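Visit Report: Robotics Elective, Kahsay Technical School
Staff Exchange Program

The visiting group was received at the main entrance at 9 a.m. by Dexter Sison, who coordinates the engineering electives. The purpose of the visit was to observe how the school teaches robot manipulation in a year when its workshop is closed for rewiring. The course has moved to simulation for both terms and will return to hardware in January.

Classes meet in Room 608, a former drafting studio on the sixth floor. Students work in pairs at desktop computers. Each pair is given the same furnished room in software and a set of tasks of increasing difficulty. The course package, Grelumon, was written by former students and is maintained by the school. Attempts are logged automatically, and the class had recorded 2078 of them by the morning of our visit.

Kedir Gudeta, the course instructor, opened the session with a short talk on approach angles. He asked the pairs to write down their intended path before moving the arm at all. Several found this slow. Mr. Gudeta told us that he grades the written plan as heavily as the run itself, and the notebooks we were shown bore this out – most had more crossings-out than code.

The remainder of the morning was given to the task known in class as Seat Pick. The arm must come down over a chair standing near a dining table and close on a small, flat target. Attempt 665, which one pair reopened for us, was paused with the fingers just above the seat.

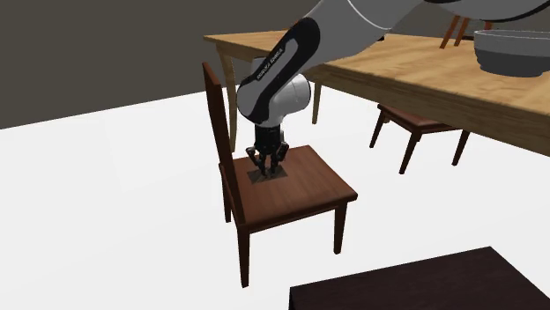
STUDENT PROJECTS

Second-term students design a task of their own and hand it to another pair to solve. Projects under way include a shelf-sorting exercise named Himov and a door-opening exercise named Kellano. The second was still at the planning stage, and its authors asked our group for advice on handle shapes.

Staff answered questions over lunch. Our group asked chiefly about grading, access to computers after school hours, and the move back to hardware. Mr. Sison agreed to send the course outline and a blank planning sheet, and both will be forwarded to participating departments on receipt.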